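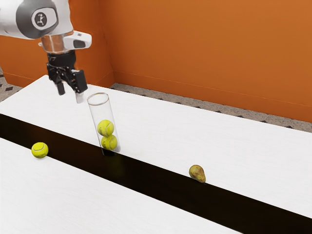
Kondard open day: notes on the simulation demo
August 11, 2020

I went to the Kondard open day mostly for the simulation session, which ran in the upstairs room at Prosser. Mali Jenkins presented. The hardware cell downstairs drew the larger crowd, but I have seen enough palletising for one year.

The task was tennis balls and a clear tube. The arm has to pick up a ball and release it over the open end of the tube so that it lands on the ones already inside. All of it runs in a rendered room with orange walls and two long white tables with a gap between them. A ball can end up on the opposite side of the gap from the tube, so the planner has to carry it across at a safe height. There was also a pear on the table edge. It is a distractor and is never supposed to be picked.

Jenkins spent most of her time on contact. A ball in a close-fitting tube is a bad case for a physics engine: curved surface on curved surface, with small clearances. Her group started in January with a time step that let the ball sink into the wall and then shoot out of the top. They shortened the step and simplified the tube's collision mesh, and the behaviour settled. The visual mesh was left alone.

Transparency was the other topic. Depth from a wrist sensor is unreliable on clear plastic, and a simulator that returns perfect depth hides the problem. Vovatov, their in-house tool, now drops depth returns on clear surfaces to mimic this. I asked whether the dropout was fitted to measured data. It is, from 900 captures, all under one lighting set-up. I would want more.

We were shown 3 live runs. The first two finished with the ball in the tube. In the last the ball struck the rim and rolled off into the gap, and Jenkins left the log on screen while she went through it. The release was 6 mm off centre.

Skikberg, the gripper calibration package, gets its own session next time. I have put my name down.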